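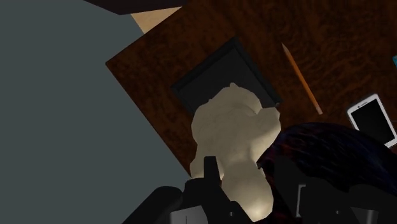

Desk clearing in simulation fails most often at the segmentation step, before any motion is planned. The tips in this section assume a two-finger gripper, a wrist view and a planner that accepts a list of object masks. Start by checking what the mask tool does with dark items. A black picture frame lying flat on reddish-brown wood, with a cream teddy bear overlapping it, tends to come back as one mask, and the planner will then try to lift both. Split them by colour first and by depth second. The frame's raised border is too low to give a dependable depth edge on its own.

Workshop Notes > Software > Picking and Tidying

Reading time: 4 minutes

Search tips Go

1. Mask the gripper out of its own view

The fingers cover a good part of the wrist view and will be read as obstacles. Render the gripper model alone at the current joint angles, grow the result by 5 pixels and subtract it from every mask. Repeat this whenever the opening width changes. A mask saved with the fingers closed is no use with them open.

2. Treat soft items separately

For toys and anything with pile, set the grasp point on the visible mask's centre and lower the closing force. Flokska has a soft-body flag for this. If you use Drummond for planning, the flag has to be copied across by hand, as the importer drops it without a warning.

3. Approach from above, and stop high

Set a waiting pose with the fingertips clear of the tallest upright item on the table, then descend in a straight line. Diagonal approaches save a little time and knock things over.

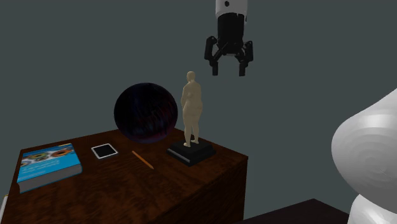
Open gripper above the tabletop, fingertips higher than the figurine's head.

Add the base to the figurine's collision shape. A figure on a stepped plinth is wider at the bottom than at the shoulders, and a box fitted to the figure alone will let a finger clip the lower slab.

4. Thin items

Pencils need their own rule. Fit a line to the mask, turn the wrist so that the fingers close across it, and limit the descent by the height of the table surface. Poul Kjærgaard's script for Warnier does the line fit and can be run by itself.

5. Items over the edge

Where part of a book extends past the front of the table, clip the depth data at the table plane before estimating its size. Otherwise floor points get in and the book comes out far too thick.

6. Cap the planner

Limit the search to 2,000 samples per grasp and log each failure with its mask. Wolomen writes both to the same folder if the run name is set before start-up. After 7 failures on one item, move it to the end of the list and carry on with the rest.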